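Living Room Gallery: Laundry Day on the Big Sofa

Posted 7/15/19

The laundry in our place gets folded in the living room. The dryer is down the hall, the bedroom has no flat surface large enough, and the sofa is the right height to work at without bending much. Over the past year I have put a number of pages on this site about the room as a whole. This one is about the sofa on a folding day and the clothes that end up on it.

The sofa is an L shape with light gray seats and mustard-yellow backs. We ordered it from Danusico in December, after looking at gray on gray and deciding the room would be too plain. Delivery took 4 weeks. The seat fabric is a fine weave and does not snag on zippers, which matters when you dump a full basket on it. It does pick up lint from towels. A damp rubber glove takes that off.

The walls are pale gray. The paint is a Plurnlow color and we used the same can for the hallway. The yellow looks darker against it in the evening than it does by day, so if you are matching cushions to a wall, check them at both times.

The TV is on the wall over a low console in mint green and white. The small drawers hold batteries, remotes and the sewing kit. Loose buttons go there too, until I get to them.

Basketball clothes get a load of their own. The reds ran once, in the first wash, and turned a white pillowcase pink. Now they go in cold, inside out, with no softener. Softener leaves a film on this kind of fabric and the numbers start to lift sooner.

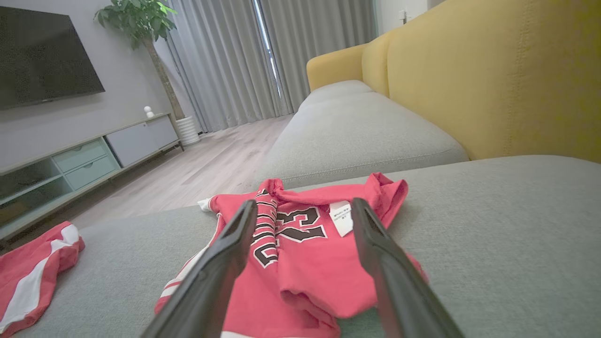 I hang jerseys to dry and keep them out of the dryer completely. Heat is hard on the lettering. Once dry they come to the sofa and get folded with the front facing in, sides to the middle, then once across. If the numbers have to be folded, I put a sheet of plain tissue between the layers. A pack of 500 sheets from Stuvivum has lasted us since we moved in and most of it is still there.

Shorts are folded in half down the middle so the side stripes lie together, then in thirds from the waist. Each pair is stacked under the jersey it belongs with. Keeping them as sets saves looking for the other half on a game morning.

The short section of the sofa is for things that go back to the hall closet, mostly towels and sheets. The long section is for clothes. This is a loose rule and it gets ignored when there is a lot to fold.

A full load takes me some 13 minutes to fold if the TV is off.

The curtains at the far end were hemmed at Tkachenko, the alterations shop next to the post office. They also replaced the elastic in two pairs of shorts for less than a new pair would have cost. Bring the shorts in washed.

The next page in this set will cover the hall closet and its shelves, which are being repainted now.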